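Cell notebook, Sellach bay, Friday
Produce display, two-arm station: working rules, third revision
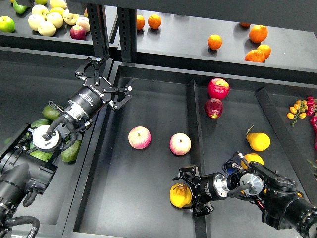
Does the speed limit for shared space still apply when the guard door is shut?
The limit is tied to the mode selector and the door has no bearing on it. In teach mode both arms stay at reduced speed whatever the door switch reports. Full speed needs automatic mode, door closed and a reset from outside the cell.

Entry proper. Went through the rules sheet with the station live and marked up what needs rewording. The sheet came over from Clakside, where they run a single arm over a flat belt, so parts of it do not fit.

1. Shared volume. The Clakside text says "one arm in the bin at a time". Too strict for our layout, with the lower level split by raised rails. Proposed wording: one arm per compartment, and neither wrist may cross a rail while the other gripper is below rail height in the compartment it would enter. The interlock goes in the planner and also in the cell controller. Planner alone is not acceptable.

2. Approach height. Jaws stay above rail height until the wrist is over the target compartment. Left arm parked with jaws open and empty is fine so long as the fingers are clear of the shelf post. Add a keep-out around the slotted post between the apples and the oranges. The present model has it as a plain box and ignores the finger spread at full opening. Remeasure with the Robotiq jaws fully open and use that figure.

3. Grip force. Separate limits for each class of fruit. Pears take the lowest limit of the large fruit, whatever the surface looks like. Brown spots are not a reason to reject at the pick stage; grading is a separate step and the arm does not decide it. Cherry tomatoes on the vine: no pick by either arm until the rule for stems is written. Same for the chillies.

4. Hoses and cables. Each wrist disc has a black hose coming out of it. Rule as written only mentions "cables", so change to "cables and hoses". Check slack at the far reach of both arms before the first cycle of the shift, and again after any change to the home position. The loops beside the left arm need a minimum bend radius on the sheet. Not set yet.

5. Stops. Protective stop on one arm must stop both. Tested from the pendant at cycles 471 and 2447 of the Nina log, both arms held position. Not tested with a part in the jaws. A held item must stay held on stop, so the jaws are not to open on loss of enable.

6. Logging. Every stop gets a line with cycle number, compartment, fruit class and who reset it. Cycle 492 has a stop and no reset entry. That is a breach of our own rule and goes down as one.

7. Cleaning. Compartment floors and rails wiped down with drives isolated and the lock fitted. Teach mode does not count as isolation.

Open points
- Kovville want the same sheet for their cell. They have no upper shelf, so item 2 needs splitting in two.
- Avocados have no force limit of their own. Using the pear value for now.
- Risk assessment still refers to revision 2. Reissue in February with item 1 changed, after the interlock has been tested at the controller with the planner check switched off.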